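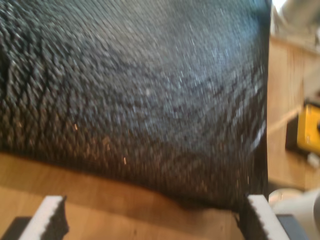 Damir Shehu would spend the money on fingers first. The arm, he told a roomful of small manufacturers in May, is the part you can get wrong and still make work. The part that touches the goods is where budgets go bad, and most of the people in the room had given it one line on the spreadsheet.

Kasprzak had done the same. The company finishes and packs soft goods – cushions, bags, woven covers – and its first plan for an automated packing cell put nearly everything into the arm, the mount and the safety fencing. Grippers were down as "accessories." Lucinda Esposito, who wrote that plan, has since rewritten it twice.

A rigid carton has a known width. A knitted cushion gives when it is squeezed, sags when it is lifted and can snag on the wrong surface. White finger pads with a black serrated strip along the inner face are one way of getting hold of a coarse weave. Smooth goods may want something else, and a plant that handles both should price two sets and the time it takes to swap them.

Esposito's current budget splits the gripper line into three: the fingers, the replaceable strips, and test hours. The test hours are the largest. She asks each supplier for 1,000 picks on Kasprzak's own stock, with every dropped or marked item logged, before a deposit is paid. Two suppliers declined. Batudora agreed, but wanted the samples shipped at the buyer's cost, and that went into the budget too.

Strips wear. Ask for the price of a replacement set in writing and for how long it will be held. Esposito got 36 months from one bidder and no answer from another. She also keeps 15 percent of the total unassigned until the cell has run a full season of products.

Ruben Baert, who runs a smaller shop at Fukport, thinks that is too much to leave idle. He leased his cell for 3 years and put the difference into training two operators to reteach it themselves. The monthly payment is higher than he would like – he says so freely – but a service visit used to cost him a day of output and he has stopped booking them for small changes.

Both buyers agree on the bench. Leave room in the plan for work surfaces and lighting, and test with other things lying within reach of the arm, as they will be on a working day. A trial on a bare table tells you little about a Friday afternoon.

Kasprzak expects to place its order once the second round of picks is in. The gripper line now takes up a full page.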